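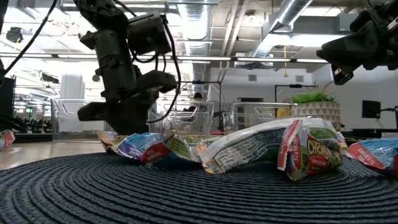
Want to drive a robot arm for an afternoon? We need people for our open day

Hi all! I look after visitors at the Naltberg workshop in Grilton, and we're opening the doors again in October 2019. Last time we had 114 people through and I spent most of it apologising for the queue at the arms table, so this year I'd like a proper crew on board before we start.

I'm after two kinds of people.

First, demonstrators. You'd look after the sorting table, where a pair of arms picks up snack packets and drops them into clear plastic bins. You'll show visitors how to move the arms, let them have a go, and untangle things when a muesli bar wrapper gets the better of somebody (foil is slippery stuff, and the crinkly ones are a real test!). You don't need a background in robotics. If you can explain a board game to your cousins without losing your temper, you've got the main skill. I'll teach you the rest at a training session, 2 hours long, with tea and whatever packets survive.

Second, guinea pigs. We'd like some folks who have never touched a robot to come in ahead of the day and try the table out while I scribble notes. Kids are welcome from age ten if a grown-up stays with them. Left-handers, please put your hand up, I didn't get nearly enough of you in May.

The practical bits: demonstrators get paid the Bustos casual rate plus lunch, and a shift is half a day. Guinea pigs get a voucher for the Irkstead bakery next door, and I can vouch for the cheese scones. You'll be on your feet a fair bit, but we've got stools, and the workshop is all on one level. Closed shoes, please, and long hair tied back near the arms.

To put your name down, send a few lines through the contact form on the Naltberg page. Tell me which job you fancy, whether mornings or afternoons suit you, and anything you'd need from us to take part comfortably. No resumé needed. I read them all myself, usually in the evening, so give me a couple of days to get back to you.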